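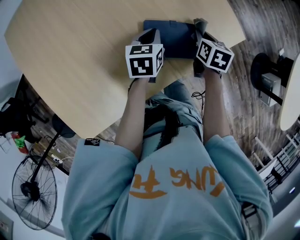
Participants wanted: household chores study, Trudness

Werkardale is looking for 12 adults to take part in a paid study this June on whether machines can do ordinary chores yet. Folding, closing, stacking and putting away are still hard for them. We want to know how people do these jobs when they have only a pair of grippers to work with.

What you will do

You will hold a gripper in each hand and work through a set of short tabletop tasks with everyday items. Each session lasts four hours with a paid lunch break. Everyone does 29 tasks, some of them several times. Dropping things is fine -- just pick them up and carry on.

Who can apply

You must be 18 or over and able to use both hands comfortably. No technical background is needed. We would especially like to hear from people who have worked in shops, laundries, hotels or home care, and who have opinions on what a machine should and should not be trusted with.

You will also watch clips of a robot trying the same tasks and fill in a short form on each one. Blunt answers are welcome.

How to apply

Write to Funmilayo Adebisi at the Trudness office with your name, a phone number and the days you are free. Sessions start at 9 a.m. Questions about pay or access to the building go to Dalibor Jurčo. Applications close on Monday.

1066 views
4 shares

Related listings
Evening stock clerk, Guo
Packing line tester, Plillska
Study coordinator (part time), Werkardale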